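Kedau album, anyone heard the leak-free version yet

plavowfan33
ok so Kedau dropped the new record at midnight and I've had it on since. first 3 songs are great, then it kind of sags. thoughts? also is that Olga Vilela on the backing vocals or am I crazy

tapehiss
It's her. Liner notes say Olga Vilela, tracks 2 and 8. Sag is real, whole middle is one long synth pad

mona_k
Disagree!! the middle is the best part. Play it on headphones, walking, not on laptop speakers. "Vuta" made me miss my bus

tapehiss
Headphones, twice. Still a synth pad

plavowfan33
lol. ok but Vuta is good. the drums coming in late, come on

quietrows
Wish they'd kept the old drummer. New one is fine but stiff. Saw them in April at the Plavow, small room, and the slow songs just sat there. Crowd talked thru all of it

mona_k
I was at that show! People talked because the opener ran long and the bar was open. Band was great, sound guy not so much

quietrows
maybe. I was by the stairs, could not hear a word she sang

dubplate_dee
Yulan Lei produced it right? Sounds like her, everything dry and close up. I like it. The last record was drowning in reverb

tapehiss
She did half. Rest they did themselves, and you can tell which half

mona_k
you really can't
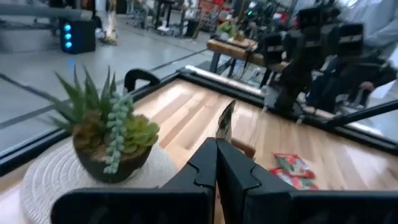

plavowfan33
Is the vinyl the same track list as the stream?

dubplate_dee
Vinyl has one extra, "Kim", at the end of side B. Slow piano thing, no drums. Rest is the same order.

quietrows
Mine came with a corner bent, record plays fine tho. Kim is the best song on it so of course it's the one they left off the stream

tapehiss
First thing in this thread I agree with

mona_k
haven't got mine yet, shop said up to 2 weeks. no spoilers on the lyrics pls

plavowfan33
going back for another listen, will try the middle on headphones. if I miss my bus I'm blamming mona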